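Dish towels vs. cloth on the window table
Home & Laundry > Folding and Storing

pulteo77
Hello all! I finally put the cream cloth on the table by the window (the woven one with the zigzags, I had been saving it for far too long) and now I can't decide how to fold the gray towel that lives there. I've been doing a wide rectangle, but my sister's household swears by rolling. The towel is fuzzy and a bit thick, if that matters to anyone.
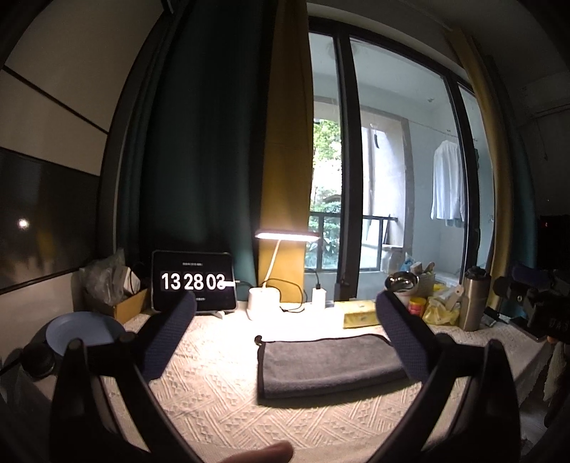 Gray towel in its wide fold, early afternoon, lamp on.

molefe_linens
Oh, I love that cloth! I'd stay with the flat fold. Rolled towels on a table always wander off on me, and with a lamp right behind it you want something that keeps still. I'd turn it so the black edge faces you, though, so it makes a nice straight line along the front.

Tretico
Going to disagree, kindly. I have rolled mine for 20 years and they stay put if you tuck the end under. Flat folding leaves a crease down the middle of anything fuzzy.

molefe_linens
Only if you leave it there for weeks, Tretico! Mine get used every day and I've never seen a crease.

protia_4
My worry would be the cloth, to be truthful. Those raised stripes flatten under anything heavy, so I shift my lamp over a few inches whenever I dust. And I'd clip that charger cable to the table leg.

pulteo77
Good thought about the lamp, I'll try moving it tonight. Keeping the flat fold for now, sorry Tretico! Does anybody wash a woven cloth like this on warm, or is it cold only?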